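Training Household Robots in Simulated Rooms: An Interview with Catinca Olteanu

Catinca Olteanu leads the simulation group at Mundon, where the Pirunero project studies how a robot policy learned entirely in virtual homes can be judged before it reaches a real one. She spoke with the institute's newsletter about the group's latest results.

The project uses 200 generated interiors, each furnished with ordinary household objects. "We wanted rooms a person would recognize," Dr. Olteanu said. "A table by a wall, a bowl, a caddy, a door that may be partly open."

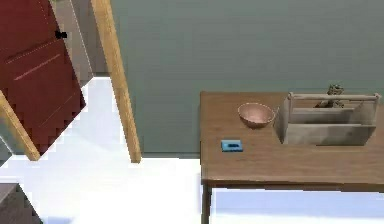 Why test in simulation at all? It allows the same task to be repeated under identical starting conditions, so that two policies can be compared fairly.

Each policy was given 64 attempts per task. According to Dr. Olteanu, the main finding concerns layout. Policies trained on 10 rooms did well in those rooms and poorly elsewhere, while policies trained on 54 rooms held up better in unfamiliar ones. "Adding rooms helped more than adding attempts," she said. "We had expected the reverse."

Her colleague Radu Pană, who designed the navigation tests, noted that views from one room into another remain difficult. "The robot must decide which floor belongs to which room," he said — a judgment the current policies often get wrong.
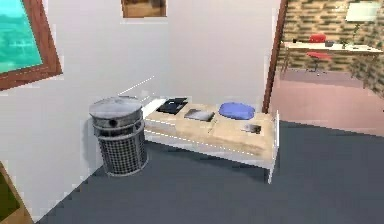 Simulated interior with a cushioned bench and a doorway to an adjoining room.

The group will begin trials on physical robots at its Clekholm site in November.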